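28 Apr 2023 – kitchen table, prop inventory + re-sort

Started late, Suleiman Usman had the key to the cupboard. Goal today: get the play-kitchen stuff into some kind of order before the Civine set goes back on the shelf, and decide what we keep out for daily use. Table wiped. Everything small goes on the table first, oven stays put at the side.

Colander first. It's the piece everybody reaches for and the one we have the worst notes on.
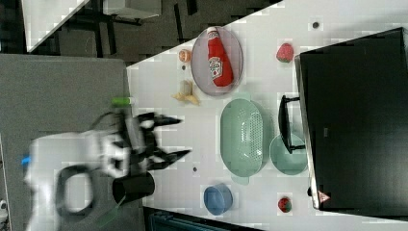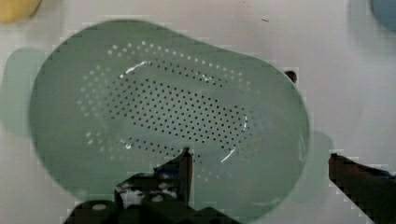

Colander notes, for the sheet:
- pale green, oval, little handle each end
- plastic
- holes in the flat bottom AND up the sloped wall. Old sheet says "bottom only", wrong, fixed it
- old sheet also calls it "strainer, round". Crossed out

Color name. We've had mint, sage, "light green" and "the greenish one" on four different labels. Picked MINT for the label and that's that. Shallow bowl is "light green bowl", no nickname. If you write "green bowl" for the colander again I will find you.

Fit check w/ the rest of the food, for storage. Want the loose food to live in the colander so we're not chasing strawberries. Tried it dry, by hand:
- both strawberries fit, fine, room to spare
- banana peel fits if the flaps are folded in, otherwise it hooks on the rim
- ketchup goes in at a slant, sticks out. Leave ketchup with the plate
- light green bowl does NOT nest inside, sits crooked on top. Don't force it
- blue bowl nests OK but then you can't get at anything under it

So: strawberries + peel in colander, blue bowl inside the light green one, ketchup and plate together. Black cup goes on the cup shelf, upright please, they roll.

Weights. Kitchen scale from the Gillies box, reads in 2 g steps, so not much use for the strawberries. Big one jumps between two readings depending on where you put it on the pan. Small one barely registers. Left both blank on the sheet instead of guessing. Need the good scale from upstairs – ask.

Storage tub: the Drirnell tub is 50 cm long inside. Colander lies flat in it with the handles pointing at the short ends. Turned the other way the lid bows up. Wrote LONGWAYS on the tub in marker. Tub label still says Cekano from whatever was in there before, need to peel that off, it's confusing people.

Cleaning. Holes are the annoying part. Soft brush, warm water, bit of dish soap, then shake and leave upside down on a towel. Don't use the scrubby side of the sponge, it takes the matte finish off plastic and then the label tape won't hold. Learnt that in December with the old cups. Food pieces: damp cloth only, no soaking, the hollow ones hold water for days and start to smell.

Table marks. Couple of little dark spots on the white top, went over it again at the end with the spray. Somebody check tomorrow in daylight, I can't tell if there are more under the shine. If it's marker the alcohol wipes should do it.

Oven: not moving it today, too heavy for one person. Keep the space in front of the handle clear. The bowls end up shoved against it every time and then the door catches. Suggest tape line on the table. Suleiman wants it 3 cm out from the handle, I'd go wider, we'll try his first and see who complains.

Labels printed so far:
- COLANDER (MINT)
- BOWL, LIGHT GREEN
- BOWL, BLUE
- CUP, BLACK
- PLATE, OVAL – printer says "lavendar", reprint
- KETCHUP

Not printed: strawberries (large, small), banana peel. Tape too wide for the small strawberry, maybe just write on the bag. Ran out of the narrow tape anyway. Order more, the 800 cm roll, not the short one again.

Question for the next person: do we want the plate in the daily set or in the cupboard? It takes up alot of room in the tub and it's the only one with a color nobody agrees on. I lean cupboard. Suleiman says daily, since the ketchup needs somewhere to sit. Left it out on the side for now with a sticky note.

To do
- good scale, reweigh food
- reprint plate label
- peel Cekano sticker
- tape line by oven
- narrow tape
- update sheet on the shared drive, I've only done the paper copy

Stopped here, key back with Suleiman.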